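Sorgate Bench Log: Data Card and README

Version 3 of the card. Last edited 03/08/2026 by Fergal Duggan, who was told to make it shorter and did try.

What this is

Sorgate is a set of 360 recorded episodes of robot arms doing small-parts work on a bench at the Dudenham repair shop. We fix and refurbish hobby kits, teaching kits and hand tools. Most of the day goes to sorting bits that arrive in the wrong bag, handing them to someone, and putting them in the right one. The arms were brought in to help with the first two. The third remains a matter of discussion.

The recordings come with notes from the people on shift. We think the notes are the better half of the dataset. The arms have not been asked.

What's in the folder

episodes/ holds the recordings, one folder each, video plus joint positions
notes/ holds shift notes, plain text, one file per shift
splits/ has train.txt, val.txt and heldout.txt
bench/ has the layout sketches and the clamp settings
CHANGES.txt is where you should look before emailing us

Of the 360 episodes, 200 are handovers between two arms, 100 are single-arm pick and place, and the rest are a mix that we filed under "other" in May and have been meaning to rename. Some of "other" is very good. Some of it is an arm thinking hard about a washer.

How it was recorded

All episodes were teleoperated. One person drives, one person stands by the stop button, and they swap when the driver starts to lean. The early plan had one person doing both jobs. Mark Anthony Samonte pointed out that this person would need a third hand, and that if we had one of those we could have skipped the robots.

The bench was not cleared between episodes unless something was in the way of the task. This was a choice. Our benches have stuff on them, and a policy trained on a bare table would have a short career in this building. Expect tools, trays, stray cable and somebody's mat.

A handover episode begins with the two grippers lined up at a short distance, jaws empty. The driver then brings in the part. If you see the fingertips facing each other over plain wood with nothing between them, your loader is working fine. 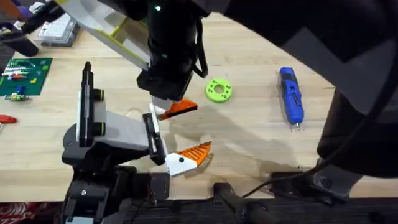
Fields you will trip over

grip_state: 0 is open, 1 is closed. In the first batch it was the other way around. We fixed the files but some of the notes still argue the old position with real conviction.

operator: initials were replaced with a letter code. The key is on paper and does not leave the building.

outcome: ok, retry or abandoned. "Abandoned" means the driver gave up, and says nothing about whether the driver was right to.

clutter: low, normal or lived-in. Rated by whoever was on the stop button. There is no agreed standard for lived-in and attempts to write one went badly.

What changed for the people here

This section was not in the template. We added it after Ó Néill, who run the same kind of bench as us, asked how the work had gone and nobody could point them at a file.

The job did not get smaller. It moved. Before the arms, a sorter sat at one bench all shift and knew every bag on it. Now the same sorter drives for part of the shift, watches for part of it, and spends what is left writing down what the arm did in words a stranger could use. Two people found they liked driving. One found that it gave her a sore neck and a low opinion of joysticks, and she went back to hand sorting, where she is still faster than anything in this dataset.

Setup time is real and was in nobody's estimate. Clamps get checked at the start of each shift. Cables get checked too, after an episode in which an arm picked up its own. It is number 170 in the set, outcome "abandoned," and it is shown to all new starters.

Talk dropped off at first. When you drive you look at the gripper, and when you are on the stop button you look at the gripper as well, so for some weeks the two of you stood side by side like strangers at a bus stop. The fix was to stop recording sound. Once people knew they weren't on a microphone, the talk came back, along with the radio. There is no audio in this release and there won't be in the next one.

Pay grades were left alone during recording. Driving is now written into the sorter job description as a skill, with training hours on the clock. That took longer to settle than the software did.

The arms have not replaced anyone's shift. We'd be careful about quoting that line as a finding. It describes one shop with one backlog, and the backlog is doing a lot of the work.

Intended use

Training and testing handover and pick policies on cluttered benches. Teaching. Arguing with your own manager about setup time.

Please don't use the operator codes to compare people's speed. The episodes were not assigned evenly, the awkward parts went to the better drivers, and the numbers will tell you the reverse of what happened. We did this ourselves once, on a whiteboard, and had to wipe the whiteboard.

Known problems

The light changes. Shadows from the arms fall across the work, and models trained on the morning episodes tend to get jumpy after lunch. So did we.

Arm hardware sometimes blocks a good part of the fixed camera's view. Those episodes stay in. Use the val split if you want to see how bad it gets.

Small parts are underlabeled. If a tray holds a mixed lot, it is labeled "tray, mixed," and that is all you will get.

The Atden converter drops the last timestamp of every file. Run fix_tail.py afterward. We have reported it. They have thanked us for reporting it.

Loading

Unpack to any path without spaces. Run check.py first; it prints the episode count and complains about missing files. If the count is short, the download was cut off and you should start over. Resuming works in theory.

Asking for changes

Open an issue with the episode number and what you expected to see. Requests to remove a shift note go to Fergal Duggan and are granted without a reason being needed, if they come from the person who wrote it. Mark Anthony Samonte handles the splits and would like it known that he did not choose the folder names.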